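How to Plan a Multi-Stop Beach Trip Without a Tour

By Tantonzin Salinas's travel desk at Zokley

A coast trip with several stops is easy to put together on your own if you settle the order first. These steps work for most stretches of coast with a main town and a few smaller beaches.

Step 1. Pick one base
Choose a town with a bus station and at least one grocery store. Moving hotels every night uses up half of each day. For our June trip we stayed in one guesthouse, the Stener, and took 2 longer outings from there.

Step 2. Look up the tides
Natural pools and sandbars are only worth the ride at low tide. Find a tide table for the nearest port and write down the low tide for each day of your stay. Plan to arrive an hour before it. Everything else on the schedule moves around that time.

Step 3. Measure the drive
Check the distance both ways. Our farthest beach was 49 miles out, and the return leg took longer because of the evening traffic. If a stop is farther than that, book a night there.

Step 4. Compare transport
Ask for the full price, with waiting time included. The driver we used, Wenceslao Alvarado, charged $113 for the day. A rental car came to $163 with insurance - and parking was extra.

Step 5. Pack a day bag
Keep it small. Take water, sunscreen, a hat, a towel, a dry shirt and some cash in small bills. Put medicine and chargers in a box with compartments so they stay together. Leave passports locked at the hotel and carry a copy.

Step 6. Leave one day open
Rain or rough water will cancel boat rides. Keep the last full day free and move the canceled outing there.
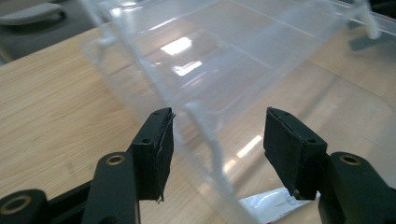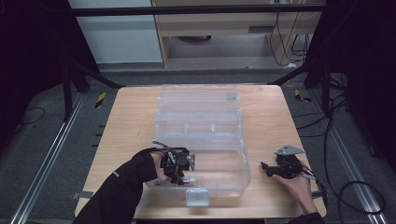
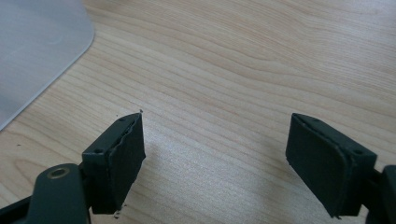 Reading time: 2 min

Before you go, confirm the pickup time with your driver the night before, and send the hotel your arrival time if you will get in after 9 p.m.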